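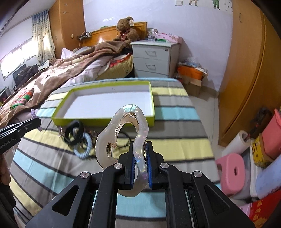
Figure 4. Right gripper closed on a claw clip, left gripper holding a slimmer hair accessory.

4.3 Recording your first two-handed demo

Now for the fun part! You do the chore with the grippers in your hands, and the Plulto policy learns from how you did it. Sorting hair accessories into a box makes a great first task (small parts, odd shapes, lots of variety).

1. Lay a cloth on the table and set an open box toward the far side.
2. Put the accessories in front of the box, in a loose pile.
3. Hold one gripper in each hand and squeeze both fully shut, then open. Wait for the tone.
4. Say the task name out loud and start.
5. Pick up a claw clip by one side, with both pads flat against it. Carry it over the rim of the box and let go.
6. Keep going until the pile is gone, then squeeze both grippers shut to stop.

Note: Move at your normal speed. Fumbles are fine, so pick the piece up again and carry on.

Note: Record 30 demos before you start training, and mix up the pile between runs. More is even better!

Caution: Do not squeeze hard on spring clips. They can pop out of the pads. Keep fingers clear of the linkage arms while the jaws are closing.

If the tone does not sound in step 3, see error 487.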